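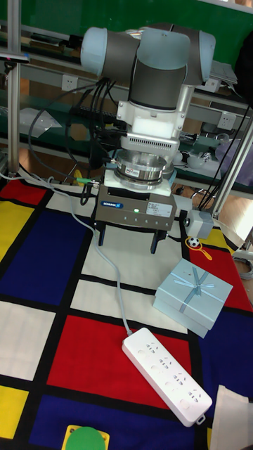

Gripper open above a grid-patterned mat.

Local Government Administration
Handout 6: Special assessments for street and sidewalk work
Instructor: Urmila Dhillon

Reading before class: the Avasbridge packet, first two sections. Skip the bond tables.

1. What a special assessment is

A special assessment is a charge placed on property that gets a direct benefit from a public project. Typical projects are curbs, sidewalks, storm drains and street lights. It is billed to the owner of the parcel and is usually collected along with the property tax, which is why residents often call it a tax. In most states the law treats it as something separate. A tax can pay for anything the city is allowed to do. An assessment has to be tied to a benefit for the parcel that is charged.

Know the difference between the two terms below. They get mixed up on papers every term.

Assessed value: the value put on property for tax purposes.
Special assessment: the charge for a particular improvement.

2. Ways to divide the cost

Front footage. Each owner pays by the length of the lot along the street. Easy to measure, hard on corner lots. Many cities give corner lots a credit on the long side.

Per lot. Every parcel pays the same. Works where lots are close to the same size.

Area. Used mostly for drainage, where a larger roof and driveway send more water to the drain.

Cities also combine methods. The Avasbridge sidewalk district used front footage for houses and area for the commercial parcels on Hamada Street. Vikas Garg's objection letter (packet, section two) is about the line between those groups. Read it closely, especially the part on the duplex.

3. Order of steps

The details change from state to state, but the usual order is:

Petition from owners, or a motion by the council
Engineer's report with plans and a cost estimate
Resolution of intent
Mailed notice to every owner in the district
Public hearing
Final resolution and assessment roll
Construction and billing

Some states put the final roll after construction so that it reflects actual cost. Avasbridge is one of these. The district had 214 parcels, and the owners were allowed to spread payment over a term of up to six years, with interest.

4. Notice and objections

Most court cases in this area are about notice. A letter sent to an old address, or a notice that leaves out the hearing time, can undo the charge for that parcel and sometimes for the whole district. City clerks keep a signed record of mailing for this reason.

An owner who objects normally has to do it in writing, at or before the hearing. Showing up later with a good argument is often too late. Kiran Rana asked last week whether renters can object. They can speak at the hearing, but in most places only owners' objections count toward the total that blocks a project.

5. For next class

Write 1000 words on whether the corner lot credit in the Avasbridge district was fair to the owners in the middle of the block. Use the roll in the packet — do not use the draft roll, which has errors on the Zasmont Court parcels. Papers go to Bimla Upadhyay in the department office by 26th August.

Vikas Kanaujia has the extra packets.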